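Home Workshop Tips: Cleaning and Recabling an Older Desktop Tower

Updated 19/07/2026

Most desktop towers can be opened, cleaned and put back in order with one screwdriver and a can of compressed air. The notes below assume a steel case with a removable side panel and drives held in a cage or plastic caddies.

Before opening

Shut the computer down from the operating system. Switch off the power supply at the back, unplug the power cord, then disconnect everything else. Press the front power button once and hold it for five seconds to drain the remaining charge. Do not open the power supply itself under any circumstances.

Clear a bench or table with good light overhead. Take the side panel off and put the screws in a lidded tray. The Plillis six-cell tray is adequate; a muffin tin also works. Case screws and drive screws often have different threads and should be kept apart.

Touch bare metal on the chassis before handling any board. Repeat after walking away from the bench.

Dust

Work from the top down. Hold the can upright and use short bursts. Hold fan blades still with a finger while blowing. Drive cages and slotted rails collect lint along the folded edges; a dry half-inch paintbrush with natural bristles removes it. Keep vacuum nozzles away from the motherboard. Filters at the front, if fitted, can be rinsed in plain water and must be fully dry before they go back.

Cables

Label each connector before pulling it. Masking tape and a fine marker are enough. Pull on the plug, never on the wires. Many power plugs have a latch on one side that must be pressed first.

Route thick power cables along the case wall and behind the drive cage where there is room. Bundle loose leads with hook-and-loop strips (Serra, 6 inch, cut in half). Zip ties are acceptable, but trim the tails flush and keep them off sharp sheet metal edges.

Drives

A plastic caddy normally releases by squeezing the two side tabs and sliding it straight out. Handle a hard disk by its sides. Leave the exposed circuit board and the gold contacts alone. Write the drive's power-on hours on the tape label if you have them; the last one on our bench read more than 4,000.

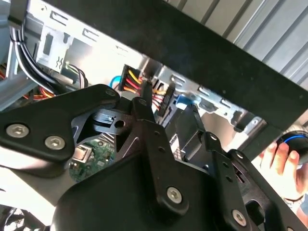
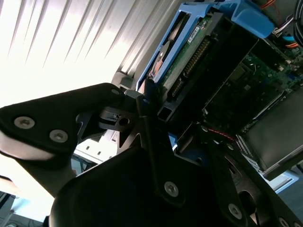
Category: Workshop / Computers and Electronics

Closing up

Check that every labeled plug is seated, then remove the tape. Turn each fan by hand to confirm that no cable touches it. Refit the side panel, reconnect the monitor and keyboard, and plug in the power cord last.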